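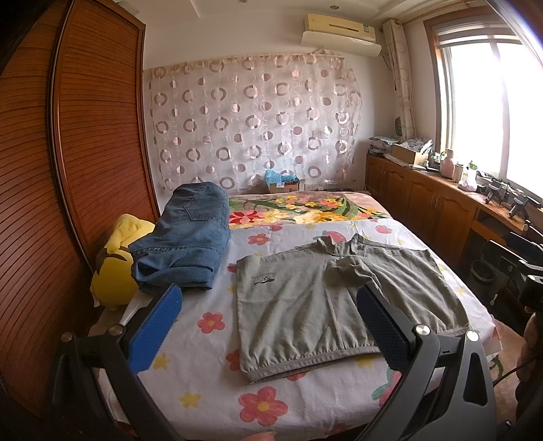 Folding practice for the student robotics club, with the jeans and the gray-green garment on the bed.

I went over to see what the kids in the Povach robotics club have been up to, and I came home and refolded my whole sock drawer, so consider yourself warned.

The club has been meeting since August, and this term's project is laundry. They aren't building a walking, talking butler (I asked, and got a very patient look). They want to teach a robot how clothes get folded, and the way you do that is to fold a lot of clothes yourself using hand-held grippers, the kind with two fingers and a little pad on each one. The camera rides along on the gripper and records the job from the gripper's point of view. Then you mess everything up and start again!

Naledi Hlongwane, who coaches the club, told me they're aiming for 1,000 recorded folds before the spring showcase. They had 38 when I visited. I did the math in my head and kept my mouth shut.

"Jeans are the good ones," said Libor Hrnčiar, who is a junior and has clearly spent more time thinking about pants than I ever have. "They're heavy, so they stay where you put them. Anything thin and stretchy wants to slide away from you." He let me have a try. With my own two hands I can fold a pair of jeans in a few seconds. With grippers I pinched a pocket, dragged the whole thing sideways and lost hold of the waistband, and Libor very kindly said that everyone's first one goes like that. I'm choosing to believe him.

The club members have a rule that they practice in regular bedrooms with regular stuff in them. Milagros Miranda, the club captain, said the first recordings were done on a bare table in the school shop and they all looked alike. She wants busy bedding, curtains, windows with the sun coming in, all of it. 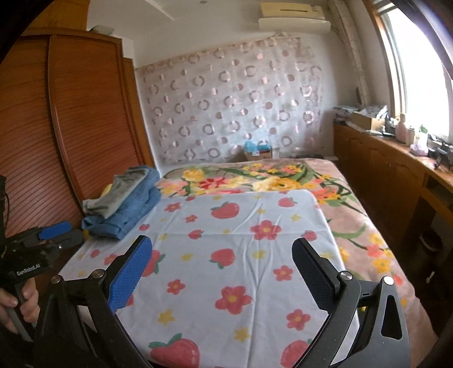
After the folding comes the part that the kids groan about, which is going back through the recordings and labeling them. Every fold gets a start, a finish and a note on anything that went wrong. Sointu Karppinen handles most of that and she's strict. If a sleeve flops out at the end, it gets marked as a miss, and no amount of pleading from her teammates will change it. I heard some pleading.

There are 7 students on the team this year, up from 2 when the club started, and they'd love a few more. You don't need to know how to code. Naledi says the best folder they have joined because her friend had a ride home and she didn't want to take the bus.

The showcase project has a name too, Skutik, which they voted on and which I have now misspelled in my notes four different ways. The plan is to show the recordings next to a poster explaining how the labels work, and to let visitors try folding a shirt with the grippers. Please go and try it, if only so I can feel better about my jeans.

If you have old clothes in decent shape, the club will take them, and Milagros put in a special request for hoodies and anything with a zipper. Kids' sizes are fine. Marietjie Gumede at the school's front office is collecting bags during school hours, and she can also give you the sign-up form if your teenager wants to join. Please wash everything first. She asked me to put that in.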